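Firnel
Folding, sorting and small-room order, taught at home

Who we are

Firnel is a small school for people who live in one room and want to like it again! We teach folding, sorting and the ten-minute reset. Bríd Nic Giolla started it with a single evening class for students in shared housing, and the first group kept asking for more (mostly about fitted sheets). We've now taught 431 people, most of them in bedrooms that are also an office, a pantry and a place to charge everything.

What we teach

We begin with T-shirts, always. Everybody owns a pile of them, and once your hands know the sides-in, hem-up fold, sweaters and heavier things come a lot more easily. We fold on the bed or on whatever cloth-covered surface you have, so you don't need to buy a board or a special table.

After clothes we move to the window ledge. Chargers, snacks, cups, the lamp, that one box you haven't opened – we love a crowded ledge, and we'll happily spend a whole lesson on it.

A T-shirt laid flat, and a brown garment still in its folds:

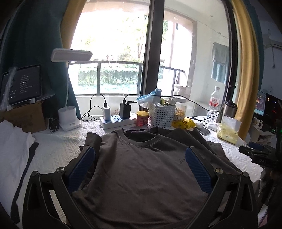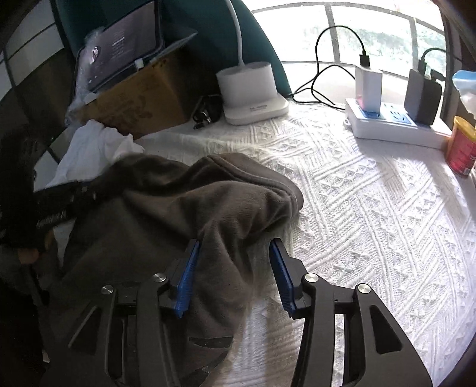 Our teachers

Bríd Nic Giolla runs the beginner course and still answers most of the mail.
Garba Lawal teaches sweaters, coats and anything bulky.
Wulan Pattinasarany looks after the ledge-and-desk lessons, cables included.

New groups start every April. Come with a pile!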